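Archives > Liste des entraîneurs et dirigeants > Football amateur > Recrutement

Objet : Re: Poste de responsable sportif à Plotach

Bonjour à tous,

Je réponds sur la liste parce que plusieurs personnes m'ont posé la même question en privé depuis le message de Sorin. Je le remets ici pour ceux qui ne l'ont pas reçu.

Sorin Grecu a écrit :
> Bonjour,
> On entend partout que Rasmus Sakalauskas quitte Vunine pour
> prendre la direction sportive de Plotach en mars. Est-ce signé ?
> Si oui, qui s'occupe du groupe senior de Vunine jusqu'à la fin
> de la saison ? Nous les recevons dans 3 semaines et je voudrais
> savoir à qui envoyer la feuille de route et les horaires.
> Autre chose : est-ce que les joueurs prêtés par Plotach restent
> à Vunine ou est-ce qu'ils remontent avec lui ?
> Merci,
> Sorin

Non, rien n'est signé. Rasmus a rencontré les dirigeants de Plotach à deux reprises et ils lui ont fait une proposition écrite. Il a demandé un délai, qu'ils lui ont accordé jusqu'à la fin de mars. Jusque-là il reste entraîneur de Vunine et c'est à lui qu'il faut envoyer les horaires, Sorin, avec copie à Kadri Navickas pour le car.

Sur le contenu du poste : Plotach cherche quelqu'un pour le recrutement des seniors et le suivi des moins de 19 ans. L'équipe première garde son entraîneur. La proposition porte sur deux saisons, avec une troisième en cas de montée. Rasmus voudrait avoir la main sur les départs autant que sur les arrivées, et c'est le point qui bloque. L'an dernier, six joueurs sont partis pendant l'été sans que le responsable sportif de l'époque ait été consulté, et il ne tient pas à se retrouver dans la même situation.

Pour les prêts, les deux joueurs concernés finissent la saison à Vunine quoi qu'il arrive. Les conventions ne prévoient pas de retour anticipé. Le gardien a été gêné à l'épaule mais il a repris l'entraînement avec le groupe. L'ailier est suspendu pour le prochain match et sera disponible contre l'équipe de Sorin.

Si Rasmus part, Vunine a deux pistes. La première est interne : Baiba Ramanauskas, qui a les moins de 17 ans et le diplôme nécessaire. La seconde vient de Tukilthorpe et je ne donnerai pas de nom tant que le club n'a pas été prévenu. Je demande à chacun d'en faire autant, les messages de cette liste sont repris ailleurs dans l'heure.

Dernier point pratique, la réunion des clubs du secteur est maintenue à 18 h 30 au club-house de Plotach. À l'ordre du jour : le calendrier des matchs en retard, la répartition du terrain synthétique et la candidature de Zeleke pour accueillir le tournoi de printemps. Il y a 10 équipes inscrites pour l'instant. Merci de confirmer votre présence à Kadri, et d'apporter les licences manquantes.

Cordialement,
Laimutė Lepik

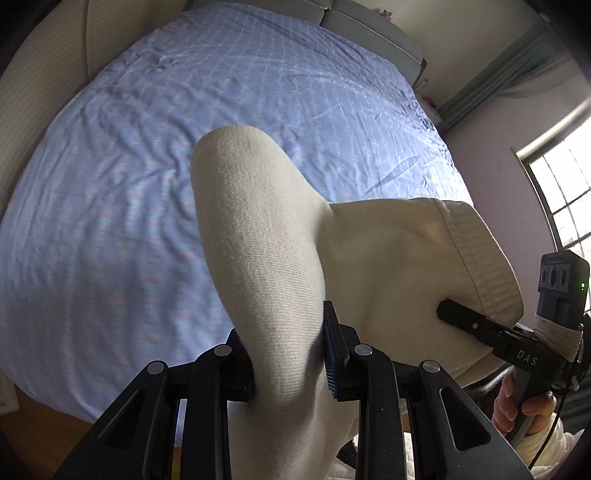

Tissu blanc cassé sur drap bleu clair.

Commentaires

Sorin G.
Merci Laimutė, c'est clair. J'envoie les horaires à Rasmus ce soir. Pour l'ailier, tant pis pour nous.

Baiba R.
Je confirme qu'on m'en a parlé, je n'ai pas encore répondu. Les moins de 17 ans jouent la montée et je ne veux pas les laisser en cours de route.

ancien_vunine
Un responsable sportif qui ne décide pas des départs, on a déjà vu ce que ça donnait. Il a raison d'attendre.

Kadri N.
Pour la réunion, il me manque encore la réponse de trois clubs. Le parking derrière les vestiaires sera fermé, garez-vous côté école.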